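Robot arm doing the hanging in our coat check, what happens to the attendants' jobs?
Asked by Mervin Doucette, 3/1/20
Tags: workplace, automation, hospitality

I work the coat check at a function centre in Ritchie. Management has brought in a robot arm to hang coats in the lockers behind the counter. We still take the garment from the guest, put it on a hanger and give out the ticket. The arm does the reaching and hanging, which used to be most of the shift.

My shoulder is better for it, I'll say that. But we've been told the roster will be looked at in June, and two of the casuals have already lost hours. My job sheet still says "attendant" and the pay is the same, even though I'm now the one clearing faults. Has anyone been through this, and what should I be asking for? 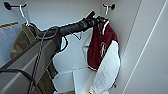
Shahram Shokri wrote that his crew at Stestano had the same change and that the fault clearing was the part to get in writing. Once it was in the job description they could ask for a higher grade, and after some 10 weeks they got it. He said to keep a log of every stoppage you deal with, with the time and what you did — a notebook is fine.

3 answers

Reijo Peltonen
Ask for the roster plan before June, in writing. Check your agreement for a clause on consultation about major change, as many have one. If yours does, they should be talking to you before hours are cut. The casuals should check their own terms too, they may be different. Also ask who is responsible if a coat gets damaged. At our place that was left vague and the attendants wore it.

Hefin Lougher
Agree with the above. Ask for paid training as well. We were shown once and left to it.

Gerrit Makhubela
we had one at Prundel, still needed the same number of people on a busy night. wouldn't worry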